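Food storage tips I no longer believe (and a few I do)

Every kitchen tips page says the same things about keeping leftovers, and I have been reading them for years with one eyebrow up. Some of the advice is sound. A good deal of it seems to have been copied from one page to the next without anybody trying it on a real shelf.
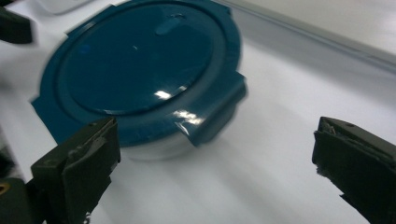

So I've been trying it, on and off, in an ordinary kitchen in Lisden with an ordinary fridge and not much worktop. What follows is what I kept and what I dropped.

Rice in the salt, bread in the biscuits

Rice in the salt cellar is repeated everywhere. I ran two cellars side by side from May until the end of summer, one with rice and one without, and both clumped. The one with rice also put rice on my egg. Keep the salt away from the kettle and give it a tap.

A slice of bread in with soft brown sugar does work, up to a point. The sugar softens overnight and you then have a stale slice to deal with, which will go mouldy if you forget it. A damp bit of kitchen paper over the bowl does the same job while you get on with the baking.

Bicarbonate for smells

You will be told that a smear of bicarbonate paste lifts any smell out of any plastic tub. Curry, no. Raw onion, mostly. Smoked mackerel, not in my lifetime. I left one tub under paste for two nights and it still announced itself when I took the lid off.

What does help is washing the thing straight after emptying it, lid and all, and then leaving it open on a windowsill for a day or so. Storing tubs with the lids off is the most useful habit I know in this whole business, and it costs nothing. Stack the tubs, stand the lids on edge in a rack or an old loaf tin, and put the two together only when there's food to go in.

Tomato stains are another matter. Wiping the inside with a little oil before the sauce goes in is supposed to stop them. I could see a slight difference after one use and none after four. If the colour bothers you, keep bolognese in glass.

The groove in the lid

Any lid with a channel running round it will collect grease, and the dishwasher doesn't always shift it. An old toothbrush and hot soapy water will. If there's a seal that is meant to come out, ease it out with the handle of a teaspoon. Never use a knife, as one nick and it'll leak for ever. Dry the seal before you put it back.

I was sent a Stunura lid brush by a relative who likes gadgets. It is a toothbrush with a longer handle. I use it, but I wouldn't buy one.

Matching sets

The storage people would love you to throw everything out and start again. I did the sums on a full Zeman set when it was on offer at £60 and decided my odd tubs could carry on being odd. What I did do was get rid of every tub without a lid and every lid without a tub. It took ten minutes and emptied half a cupboard.

If you are buying, buy two sizes at most and check that they share a lid. Round ones are easier to scrape out and square ones waste less shelf. I have never found a reason to own a triangular one.

Labels

Freezer labels fall off. The Dultero ones, at 32 to a sheet, promised to stay put and were lying at the bottom of the drawer within the month. Masking tape stays on if the tub is dry and at room temperature when you stick it down — put it on before you fill the tub, and write on it in pencil. Ink smudges as soon as it meets frost.

Write what's in it and when it went in. "Soup" is no help in the depths of winter when there are three of them and one is stock.

Cooling things down

I am less sceptical here. Don't put a big pot of hot stew in the fridge, but don't leave it out all evening either. Split it into shallow tubs, stand them somewhere cool with the lids resting loosely on top, and have them in the fridge within an hour or two. Standing the pot in a sink of cold water speeds things up no end, provided you remember to stir.

Leave a gap at the top of anything for the freezer. I weighed out 345 grams of lentil soup to see how neatly it would go into one of my smaller tubs, and it went in very neatly, right to the brim, and pushed the lid off in the night.

Still to try: vinegar in the rinse water for cloudy plastic. I have my doubts.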